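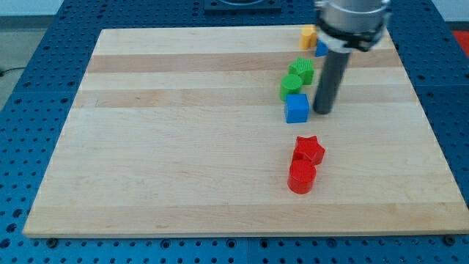
maple panel on the blue perforated table, darker strips toward the far side

tranari_shop
Glued-up maple, 127 cm long, oil finish. Since the heating came on in the shop it has cupped across the width. Straightedge across the middle shows a gap of 2 mm, hollow side up. Lengthwise it is flat. Glue is Eklund PVA, clamped overnight. Do I flip it and wait, or plane it?

kerf_and_rift
Which faces got oil? Top only will do this.

tranari_shop
Both, but the underside got a single coat and the top got several.

kerf_and_rift
Oil slows moisture exchange a little. It doesn't stop it. With more on one side the two faces move at different rates. Put it on stickers so air reaches both faces, leave it alone, and measure again when the reading on your meter stops changing.

bemlow72
Disagree that finish is the main cause. A panel lying flat on a bench dries from the top whatever you put on it. Dry face shrinks, edges lift. A perforated top helps less than people think, the holes are a small share of the area.

kerf_and_rift
Fine, but the stickers fix that too.

endgrain_otto
What was the moisture content at glue-up? If the strips came from different stacks no amount of waiting brings it all the way back.

tranari_shop
Pale strips read 6 percent. Did not check the darker ones, they were offcuts from an older job.

endgrain_otto
Then check them now, pin meter, along the grain, away from the glue lines. Color tells you heartwood or sapwood and nothing about how dry it is.

bemlow72
Also look at ring orientation on the end grain. If all the strips are flatsawn with the bark side the same way, the cup is built in.

tranari_shop
Mostly bark side down. I was matching faces.

bemlow72
There you go.

kerf_and_rift
It contributes. Narrow strips don't cup much individually. I would still wait up to 2 weeks before taking any material off. Plane it now and it goes the other way in summer.

endgrain_otto
Agree on waiting. If you end up screwing battens underneath, slot the holes. The Clava slotted washers are fine for this.

tranari_shop
On stickers as of tonight. Darker strips read higher than the pale ones, by the way. Will post numbers in March.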